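Iltico trial, second month

We're still on the Iltico teardown kit, the trial version Yamuna Alva set up for us in November. It comes with the gripper, a fixture plate and the software, and setup took me 22 minutes after a restart.

Memory modules are what I care about most. The grip force setting is easy to find, and I left it at 3.

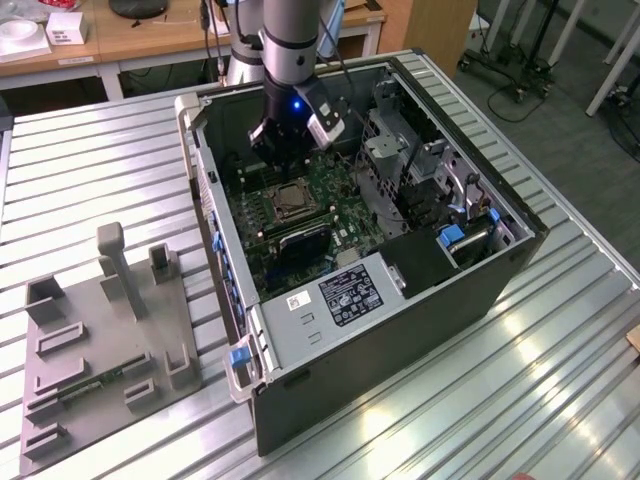
The manual is the weak part. It runs to 261 pages and the index is poor. Support answered my email within 48 hours.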